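# Renting simulator time by the hour: a talk with the people behind Breris

Renard has sold gripper fingers and mounting plates to small shops for years. In September the company added something that doesn't ship in a box. Breris is a simulation service: customers upload a robot cell, or pick one from a library, and practice grasping in it before any hardware is bolted down. I spoke with the product lead at Renard's office on a Saturday morning, when the building was quiet and the coffee machine was off.

The first thing I wanted to know was who it's for. The product lead had an answer ready.

"Shops with one arm. Maybe two. They can't take the arm off the line for a week to try out a new part, so they either don't try it or they do it at night and somebody's tired."

The price is 397 dollars a month for a single seat. That includes 70 hours of simulator time, and extra hours are billed separately. There is no annual contract. I asked whether the monthly plan was a hard sell inside the company, and got a shrug.

"Our finance people wanted a year up front. But a shop that size has a busy season and a slow season. If they only want it for two months, fine. They come back."

The library rooms are plain on purpose. Walls and work surfaces come in a few flat finishes, plus a tiled one, and customers can swap them out. The camera can be placed anywhere, though most people put it behind the gripper, looking out past the fingers.

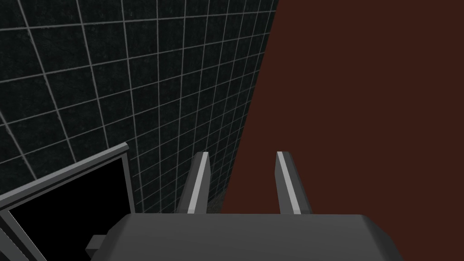 Early versions had much more in them. There were windows, shelving, and a floor with scuff marks. The team took most of that out after the first trial group complained about load times.

"We were proud of the shelving - somebody spent a month on it. Then a customer asked us how to turn it off, and then another one did. They wanted to see the fingers and whatever the fingers were going to touch."

Contact is the part the team still works on most. Hard parts with flat sides behave well. Bags, cables and anything with a soft skin are harder, and the product lead was direct about that. If a customer's whole job is picking bagged goods, Renard tells them to wait or go to someone else. The physics code is licensed from Khúc, a small outfit that also handles the updates, and a better soft contact model is on its list. I couldn't get a date.

I asked how close the simulator comes to the real thing. The company's own check is a test cell in Bruvness, where the same pick is run on a real arm and in Breris and the results are compared. The last round was 2,000 picks on each side, all with rigid parts.

"It was good enough that we published the sheet with the failures on it. Thin washers were bad. If you lay a washer flat on a smooth surface, the simulator thinks you can get a fingertip under it, and you can't."

Setup takes 30 minutes if the customer already has a drawing of the cell and longer if they don't. Renard will do the drawing for a fee. Most customers start with a library room and never change it much, apart from the surface color and the height of the table.

Support is by email and phone, weekdays only. That came up as the main gripe from the trial group, several of whom do this kind of work on weekends. The product lead said weekend cover was being talked about but hadn't been decided.

"I'm here on a Saturday anyway, so I end up answering some of it. That's not a support plan."

A second seat can be added at a reduced rate, and files can be shared between seats. Exporting a finished motion to a real arm works with the controllers Renard already supports for its fingers. The list is on the order page. Owners of other arms can still use the simulator, but they'll have to re-enter their waypoints by hand.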